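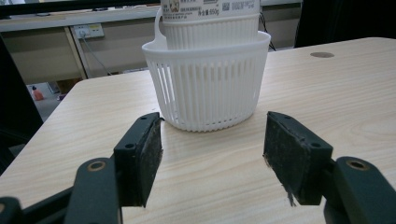

Questions visitors ask before the Wurkden open day. Page last changed January 2025. If yours isn't covered, write to Zerrin Erdem at the front office and she will pass it on.

## What will I see?

People teaching by hand, mostly. An operator holds a gripper, brings the open fingers up to a household object such as a plastic basket or a tub, and does a small job with it. The recordings are used to train the arms in the next room, which run twice in the afternoon.

## Can I try the hand-held gripper?

Yes, at the two tables nearest the entrance. Turns last a few minutes. Raimo Ahonen runs these tables and will show you how to hold it. Squeeze slowly, and keep your other hand away from the fingers.

## Are the foam pads meant to look like that?

They scuff and pick up dust with use. We change a pad when it stops holding well, and looks don't come into it.

## Why ordinary kitchen and bathroom things?

Slots, ribs and thin handles are hard to grip cleanly, and white plastic on a pale table is hard for a camera to pick out. Some of the objects have Chinese labels. Kai-wen Liao will translate if you ask.

## How many recordings do you have?

The Prevdale set has 4,000. The newer set, Atia, has 671 so far.

## Do I need to book?

Only for the talk by Jailson Arruda, which has 20 seats. The tables are open to anyone who signs in at the door.

## Can I bring children?

Yes, with an adult. Under-eights can watch but can't use the grippers.

## May I take photographs?

Of the tables, yes. Please ask before photographing staff or other visitors. No flash in the arm room - it upsets the cameras.

## Is there parking?

There is none on site. Use the Kalinowski car park across the road and bring your ticket in to be stamped.

## When is the next one?

August. Dates go up on this page once the rooms are confirmed.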